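4.2 Reporting of threats by local newsrooms

Of the 151 journalists who returned the survey, 131 worked for outlets with fewer than ten staff. Most of them covered courts, land disputes or district councils. We asked each person whether they had received a threat in connection with their work, how it had reached them, and whether they had told anyone outside the newsroom.

Threats by phone were the most common kind, followed by messages sent through a relative. Written threats were rare. Reporters in Flonside were more likely to go to the police than those in Rantala, where several respondents said that officers had asked them to name their sources before a complaint could be opened. Sjöberg found the same pattern in her earlier interviews with radio staff in Skustora.

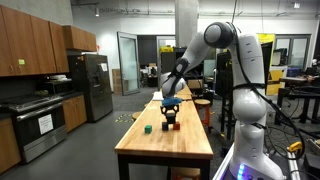 Figure 3. Robotic arm over a table with colored blocks.

Freelancers reported least often. Only six had made a formal complaint, and all six had done so with the help of an editor. The rest gave practical reasons: the distance to the nearest station, the cost of a lawyer, or the fear of losing work from an outlet that did not want trouble. Two daily papers kept their own incident log, but neither shared it with the press union.

We compared these answers with the Bisuvine archive, which holds roughly 2,000 incident records collected from union branches and court lists. The archive contains very few cases from small outlets — fewer than our survey alone would suggest. Part of the gap comes from the way records are entered, as a case needs either a police number or a second source. A threat made in a private call usually has neither.

Section 4.3 looks at what happened to the complaints that were opened.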